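# Vollen Extends Hours and Combines Permit Counters at Flusby Street Office

Sep 10, 2023

The Town of Vollen will move its building, parking and street-use permit counters into a single office at 109 Flusby Street, the town announced in a notice to residents. The combined office will keep longer hours than the three counters it replaces and will accept applications on paper as well as online.

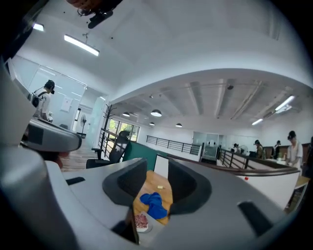 Residents who spoke at the public session on the plan were generally in favor, though one asked why the change had taken so long and said that a person adding a porch should not have to visit three buildings to do it. Another resident asked that the paper forms be kept for good, and the town replied that it has no plans to withdraw them.

Under the present arrangement, building permits are issued at the town hall annex, parking permits at the Amato Road garage, and street-use permits at the public works yard. Each counter keeps its own files and its own hours. An applicant whose project touches more than one department must file separately with each, and a missing page at one counter can hold up the others.

The new office will use one application form and one file for each project. Staff from the three departments will work side by side and will be trained to answer general questions on any permit type. Technical review will remain with the department responsible, and fees are not affected by the move.

The counter will open at 9 in the morning and close at 6 in the evening on all business days. The annex and the garage now close at 4. Appointments will be offered for larger projects -- new construction, changes of use and street closures -- but will not be required for parking permits or simple renewals.

Work on the ground floor of the Flusby Street building is being carried out by Dradano, the contractor selected by the town earlier this year. It includes a step-free entrance from the parking lot, a waiting area and two private rooms for meetings with applicants. The upper floor, which houses the town's records section, will stay open to the public by the side door while the work goes on.

The office is expected to open in November. Until then, all three counters will continue to operate at their current locations. Applications already on file will be transferred without any action by the applicant, and permits issued before the move will remain valid until the date printed on them.

Residents with a parking permit due for renewal this fall are encouraged to renew early -- by mail or at the garage -- to avoid a wait during the first weeks at the new address. The garage will continue to sell daily passes after the permit counter closes.

Copies of the new application form are available at the annex and at the public library. Written comments on the form may be left at either place or mailed to the town clerk, and will be accepted until the new office opens.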